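Sealing red marble worktop, yes or no?

balrai_257
Good evening to all. We are renovating a small kitchen in Dreltville and my wife has chosen a red-brown marble with white veins. The seller at Georgiou says it must be sealed every year. My uncle says this is only to sell bottles. Who is right? The stone is the same sort as this one.
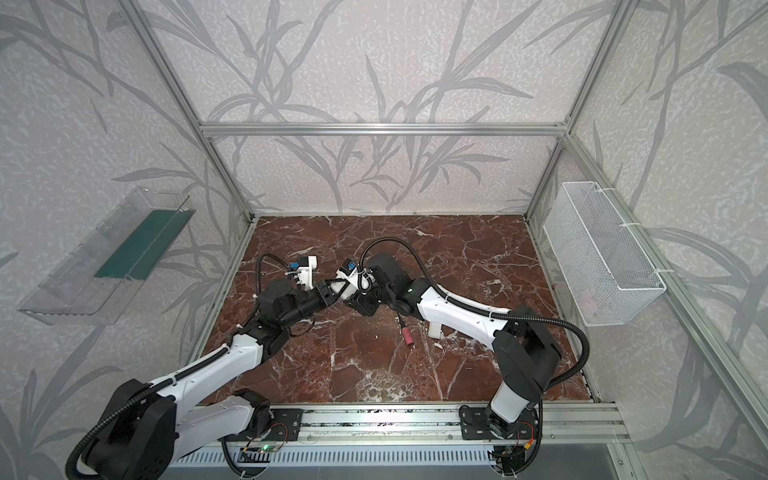

Red-brown with white and pale veins

Thank you in advance.
Balakrishnan Rai

tilda_m
Do the water test first. Put a spoonful on the stone, wait 9 minutes, wipe. If there is a dark spot, seal it. No spot, keep your money.

Zenesora
I must disagree a little. The water test says nothing about lemon or vinegar. Acid will make a dull mark on marble, sealed or not. I paid 500 for a man to polish ours again after one June party.

tilda_m
I did not write that sealer stops acid. He asked about sealing.

Zenesora
Yes, but people read "sealed" and then they cut limes on it.

balrai_257
Please, no quarrel, both answers are useful. I have a second question. My wife wants light grey wallpaper with leaves next to the dark stone. I fear it will be too much pattern for a kitchen of this size.

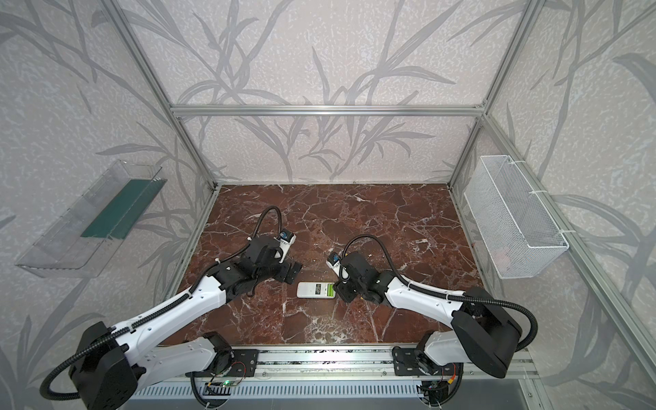

Dark marble with the grey leaf wallpaper

codex_hill
I like it. The grey is calm and the stone is strong. But behind the cooker I would put tiles, paper and fat are not friends.

tilda_m
Too busy for me. Plain paint, and let the stone be the pattern.

Zenesora
For once I agree with tilda_m. If she insists, paper only one wall.

balrai_257
She insists. I will try one wall and tiles at the cooker. The water test I make tomorrow on the sample, with 3 spoons in different places, also on a white vein.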